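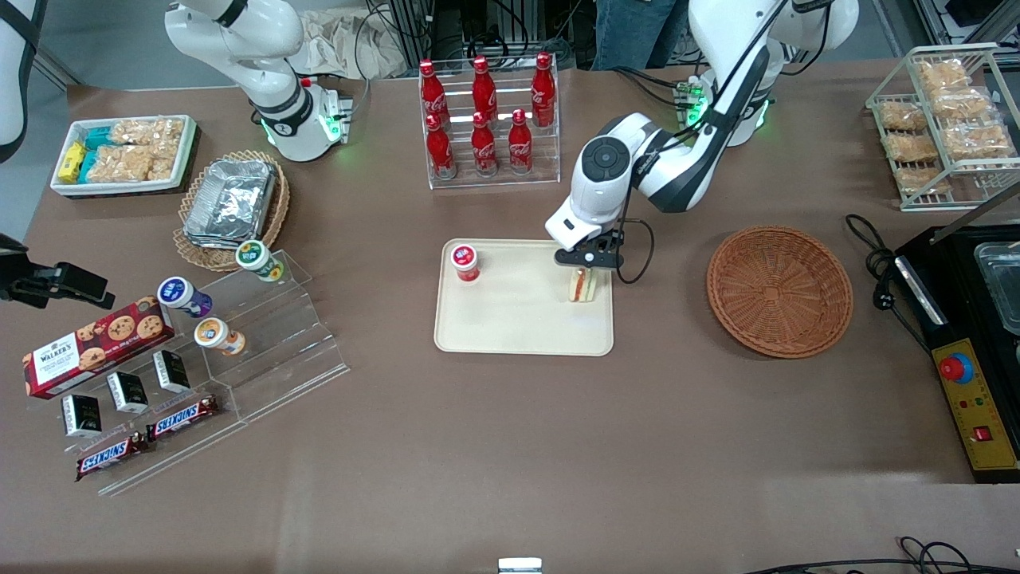 El procedimiento de reposición de la mesa de refrigerio constaba de 11 puntos y ocupaba una hoja por las dos caras. Lo había redactado Abílio Neves en septiembre, cuando Trullitora obtuvo el contrato de la planta de Histham, y desde entonces había conocido tres revisiones. La vigente llevaba fecha de diciembre de 2025 y una sola modificación: donde decía «bandeja» pasaba a decir «bandeja individual».

Madalena Pinheiro leyó la hoja de pie, con el abrigo puesto. Había llegado a Histham en el autobús del personal y disponía de cuarenta minutos antes de la visita.

El punto 1 establecía la composición de la bandeja individual: una bebida con tapa y un sándwich en cuña. La bebida se colocaba a la izquierda y el sándwich a la derecha, con separación suficiente para que la miga no tocara el vaso. El punto 2 trataba de las botellas, que debían exponerse en dos alturas con el rótulo hacia el comensal. El punto 3 remitía al anexo B. El anexo B no estaba grapado.

—Falta el anexo B —dijo.

—El anexo B son los recipientes de aluminio —contestó Neves—. Van en el cesto ovalado. Se apilan y no se abren.

—¿Qué contienen?

—Lo dice el anexo B.

Pinheiro anotó la ausencia en el margen. Llevaba nueve años auditando servicios de comedor para Bimport y en ese tiempo había devuelto unos 300 informes. Los motivos eran siempre del mismo orden: una temperatura sin registrar, una firma ilegible, un producto situado donde el plano preveía otro. De los tres, el último era el que más le interesaba. Las temperaturas las inventaba cualquiera. Para inventar la posición de un paquete de galletas hacía falta haber pensado en él.

Extendió el plano sobre una silla. Estaba dibujado a lápiz, a escala 1:5, y los expositores escalonados figuraban como rectángulos con líneas paralelas. En cada línea Neves había escrito el nombre de un producto con letra de delineante. El plano tenía marcas de goma en casi todas partes. En el escalón superior, el papel se había adelgazado hasta dejar pasar la luz.

—Aquí ha borrado varias veces.

—Las chocolatinas —dijo Neves—. Al principio estaban abajo. Abajo las tapa la caja grande.

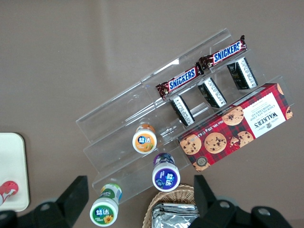

Pinheiro comprobó el escalón superior contra el plano. Las dos Snickers figuraban una a continuación de la otra, paralelas al borde. Las cajitas oscuras ocupaban el escalón siguiente. El shortbread de Walkers, por su longitud, quedaba en la parte baja, con el lado largo siguiendo la dirección del expositor. Puso tres marcas de conformidad y pasó a la segunda cara.

El punto 9 decía: «El cesto redondo se deja vacío».

Lo leyó dos veces. No indicaba finalidad, capacidad ni frecuencia de vaciado. Tampoco aparecía en la relación de material de Solanki, el proveedor, donde el otro cesto constaba con código y precio.

—El punto 9 no es verificable —dijo.

—Está vacío. Puede verificarlo.

—Puedo verificar el estado. No puedo verificar la función.

Neves se quitó las gafas y las limpió con el faldón de la camisa. Explicó que en la planta anterior había un cesto igual, a la derecha de la bandeja. Los del turno de noche dejaban en él lo que no iban a comer, y los del turno siguiente lo recogían. No estaba escrito en ningún sitio. Cuando cambió la contrata, la empresa entrante lo llenó de servilletas y el intercambio cesó en una semana.

—¿Y aquí lo usan?

—Todavía no. Llevamos poco.

Pinheiro consultó el reloj. El formulario de Bimport ofrecía dos casillas, conforme y no conforme, y un espacio de observaciones de tres renglones. La ausencia de función declarada correspondía a la segunda casilla. Había aplicado ese criterio a un paragüero, a una balanza y, en una ocasión, a una planta.

Marcó la primera. En observaciones escribió: «Elemento de reserva. Mantener vacío. No sustituir por servilletas». Ocupó renglón y medio.

Después reclamó el anexo B, fijó un plazo para su entrega y pidió a Neves que firmara de forma legible. Él firmó. Ella se desabrochó el abrigo, sacó del bolsillo una mandarina que traía del autobús, la sostuvo un momento y volvió a guardarla.

La visita entró a la hora prevista. A la salida, Pinheiro dejó la mandarina en el cesto y corrigió el estado en el formulario.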